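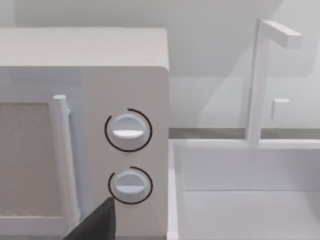
Lashari

Lashari is a baked barley and curd dish from Skoditz and the villages up the valley. Eaten hot with sour cream, or cold the next day, sliced, with pickles. Mostly a winter food. The word covers both the plain everyday version and the richer one made for weddings, which has eggs and smoked plums in it and is usually called big lashari.

Not to be confused with skerner, a boiled pudding from the same area that uses the same grain but no curd.

Name

Origin unclear. Older people in Skoditz say it comes from a family name. Lev Hnatiuk, in his cookbook Barley and Smoke, links it to a local word for the clay dish it was baked in, and most later writers just repeat him. Mélanie Girard disagrees. Her argument is that the clay dish was named after the food, and that the earliest parish accounts mention lashari being eaten well before anyone mentions a pot of that name. Not settled.

Spellings vary: lashari, lashari, lashary. The first is the one on menus.

Ingredients

Pearl barley, soaked overnight. Dry curd cheese, pressed. Onion, fried slowly in butter or lard until brown. Salt, black pepper, a little caraway. Some households add grated potato, which makes it heavier and helps it slice. Valley cooks generally don't, and have opinions about those who do.

The curd matters most. Wet curd gives a soupy middle. Traditional recipes hang it in a cloth for a night first. Store-bought farmer's cheese works if it is squeezed out well. Ricotta is sometimes suggested in recipes written for readers abroad, with mixed results.

Big lashari adds eggs, smoked plums and a crust of buttered crumbs. The plums are chopped small. A version with bacon in place of the plums turns up in newer cookbooks, and Girard found no record of it in the older handwritten ones.

Preparation

The barley is boiled until soft but not split, then drained. Curd, onion and seasoning go in while it is still warm. The mix is packed into a greased dish and baked at a medium heat until the top is dark gold and the sides pull away from the dish.

Older method: the dish went into the bread oven after the loaves came out and stayed there until morning. This gives a darker crust and a faintly sour taste. Very few homes still do it. One bakery in Skoditz does, on market mornings in winter, and sells out early.

It should rest before cutting. Cut too soon it falls apart, though plenty of people eat it that way with a spoon.

Variations

Upper valley. No potato, more caraway, thin. Baked in a wide shallow dish so there is more crust to go round.

Skoditz town. Thicker, often with potato. Sliced like bread.

Zenevia style. Named after the Zenevia, a railroad cafeteria that served it in small round dishes with a spoonful of cream on top. The cafeteria closed but the style stayed. Still the usual form in restaurants.

Sweet lashari. Onion and pepper left out, honey and poppy seed put in. Regarded as children's food. Hnatiuk gives it half a page and is plainly not a fan.

History

Barley was the main grain of the upper valley, where the season is short and wheat does poorly. Curd was what was left after the butter was sold. Both Hnatiuk and Girard take this as the starting point, a cheap dish made from what stayed in the house.

Girard went through 281 handwritten recipe notebooks for her study of valley cooking. Lashari appears in 203 of them. Of those, 76 give a festive version as well as a plain one. She notes that the notebooks hardly ever give oven times. The cooks new their own ovens and saw no need to write it down.

The dish fell out of favor for a while as wheat noodles and rice got cheaper, and was thought of as old people's food. It came back with the cafeteria version, then with a wave of regional cookbooks. Barley and Smoke was the one that sold. Its chapter on lashari was reprinted as a separate booklet on 19 November 2018, with corrected amounts for the curd, which had been doubled by mistake in the first printing.

Serving

Sour cream, nearly always. Pickled cucumbers or beets on the side. With big lashari, a thin gravy made from the plum soaking water and stock.

Drinks: buttermilk, weak beer, or black tea in the cold form.

At weddings it comes after the soup and before the meat. The corner peices go to the grandparents.

Storage and reheating

Keeps well in a cold pantry or refrigerator for a few days, covered. Many prefer it on the second day, once the barley has taken up the moisture from the curd.

Slices are traditionally reheated in a frying pan with butter, cut side down. Crisp outside, soft inside. In the microwave oven the slice warms through quickly but the crust goes soft, so a common habit is a short time in the microwave and then the pan. Cover the plate loosely. Grains near the edge can dry out and turn hard.

Freezing is possible for the plain version. Not for the one with potato, which goes watery.

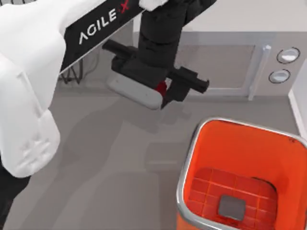

In local culture

Skoditz holds a lashari supper every January in the old grain hall. Long tables, one price, bring your own plate. Record attendance stands at 1,298, in a year when the road over the pass was closed and travelers were stuck in town overnight. Prizes go to the best plain dish and the best big one. Sweet lashari has never had its own prize, despite requests.

A saying in the valley, "he cuts it hot," is used of an impatient person. Another, "all corners," means a stroke of luck.

There is a short comic song about a cook who forgets the salt. Several verses, most of them not printed in the songbooks.

Nutrition

Filling. High in starch and fiber from the barley, with a fair amount of protein from the curd. Fat depends on the onion, meaning how much lard it was fried in. Contains gluten and milk. Buckwheat is used in place of barley by those avoiding gluten, and the result is crumblier.

See also

Skerner (pudding)
Barley
Curd cheese
Smoked plums
Cuisine of the Skoditz valley

Further reading

Hnatiuk, Lev. Barley and Smoke. Chapter 4, also issued as a separate booklet.
Girard, Mélanie. Kitchen Notebooks of the Upper Valley. See the appendix for recipe transcriptions.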